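4.2 Cable handling with the Woltik kit

The Woltik is sold as a two-arm bench kit for small workshops and teaching labs. We bought one set through Flillier, the regional supplier, and ran it with the software as delivered. The only change we made was to the lighting above the board. Both arms clamp to one aluminium rail along the front of the work surface, so the distance between the bases can be altered with hand tools.

The cable task was chosen because the Mets study left it out. Thin wires shift when anything near them is touched, and a routine that works on a rigid block tends to fail on them. Each trial used a small white power strip and a set of light wires, spread on the board before the start (Figure 7a).

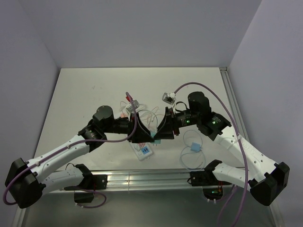
4.3 Two-arm holding

Holding an object with both grippers is listed by the supplier as a standard function. It needs the two arms to agree on position close to the middle of the board, where their reach overlaps. We planned 400 trials in this part and kept 267. The rest were dropped when a fault in our own logging script came to light in February — the arms were not to blame.

Figure 7b shows both grippers at the white device, with wires lying loosely over the board near them. The arms' purple cables hang over the front rail. We left them that way throughout, as the manual gives no other route.
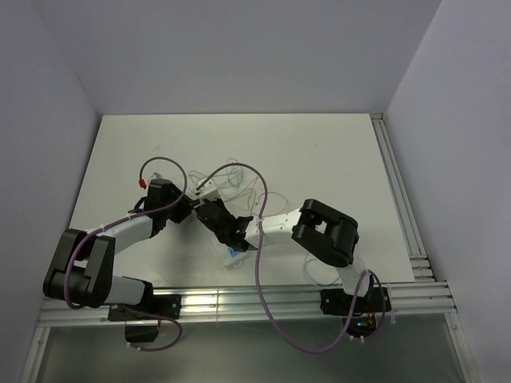 Cletus Mbeki
Test engineer, Dastamby

Figure 7. The Woltik kit during the cable task (a) and two-arm holding (b).

Most of the lost grips came when a wire lay between the finger and the casing. The controller reads this as a firm hold and carries on. A threshold setting is provided, but it applies to both arms at once, and we would prefer one for each. Changing it means a restart, which took 11 minutes on our machine with the full set of checks switched on.

Setting up the kit took 2 working days. The clamps held their position well, and we did not have to tighten them again during the trials. The printed guide covers single-arm work in detail but gives two-arm holding only a page.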